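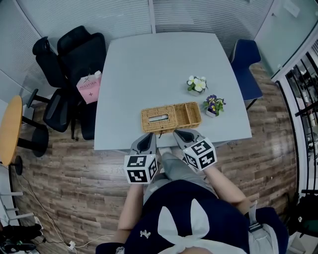
Figura 3. Organizador de mimbre con compartimento para pañuelos y hueco abierto, sobre una mesa gris claro.

4.2. El orden doméstico como conversación

Quien haya pasado una tarde en casa ajena sabe que los objetos pequeños cuentan mucho de la familia que los guarda, y a esa intuición, tan antigua como las visitas, quisimos dedicarle con calma este apartado. En los 124 hogares de Sosa y Cledport que nos abrieron la puerta (¡y casi siempre la cafetera!) recogimos 584 relatos breves sobre cestas, cajas y bandejas de uso diario.

Los recipientes de fibra trenzada aparecen en 60 de esos hogares, y casi nunca se habla de ellos como simples contenedores. Se recuerda quién los regaló, en qué mueble estuvieron antes, qué se perdió dentro durante meses. En Cledport, además, el verbo «recoger» se emplea con frecuencia para hablar de reconciliaciones, un matiz que no esperábamos y que retomamos en el apartado 5.

Las entrevistas se transcribieron completas, con sus pausas y sus digresiones, y se conservan en el archivo Clitano.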